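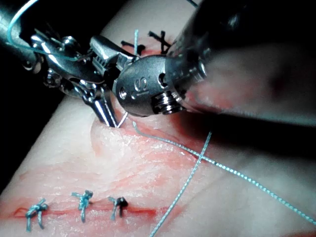
Robots can tie a stitch, but Runesside's mending will stay on the bench for now

A robot that puts sutures into a synthetic tissue pad is being used in Runesside to help answer a more ordinary question: how close are machines to doing the sewing, folding and sorting that people still do by hand?

The work is being carried out at the Ekalska workshop, where two teams share a floor. One practises suturing with slender surgical-type instruments. The other wants to know whether any of the same handling skills could be used in clothing repair, starting with the workwear that comes through the Brunetti laundry and mending depot on the other side of town.

On the pad, the job is a row of separate stitches in light-blue thread, each knotted across a red incision line. A needle driver with polished jaws works beside a second, thicker instrument, and the curved needle has to go in and come out again at the right place. The pad lifts into a small bulge where the point comes through, and the long end of the thread lies across the surface.

Lucimara Evangelista, who leads the thread-handling work, said the needle was the easier part.

"A curved needle is stiff and it goes where you turn it. Thread is different. It crosses over itself, it slides under the instrument, and the next stitch starts from wherever it ended up. Anyone who has sewn on a button knows the problem."

The Brunetti depot takes in 200 garments on a normal day. Most are overalls and kitchen jackets with split seams, missing buttons or torn pockets. At present 27 people work there, and mending takes up more of their time than washing or pressing, which are already done largely by machine.

Denise Garside, the depot manager, visited Ekalska in September with a bag of repairs and watched the teams at work. She said she had been impressed by the knots but would not be placing an order.

"It is very neat work, I'll say that. But a pad stays flat and a pair of overalls doesn't. Ours come in with the pocket inside out and a pen still in it. By the time somebody has straightened that out and found the hole, they may as well put the stitches in themselves."

Ekalska gave a similar account. In a trial using flat squares of cotton twill, fixed at the corners, 90 per cent of stitches were placed well enough to pass the depot's own check. When the same cloth was left unfixed the team stopped the trial early, and it has not published a figure for that part.

Speed is also a difficulty. The depot allows 2 minutes for a button, including finding a match. Evangelista would not say how long the machine needed for a comparable job, only that it was "a good deal longer" and that nobody had yet tried to make it faster.

Other household and shop-floor jobs are further along. The Guimarães warehouse, also in Runesside, has machines that lift sealed boxes and stack them on pallets, and staff there say they need little attention. Folding towels and pairing socks have both been tried at Ekalska, with mixed results – towels are manageable if they arrive one at a time, while socks remain a job for people.

The two teams will carry on sharing the floor through the winter. The next round of cloth work will look at loose buttons on heavy jackets, with samples supplied by Brunetti. Garside said the depot would go on taking repairs in the usual way, and that it was looking for another hand mender for the early shift.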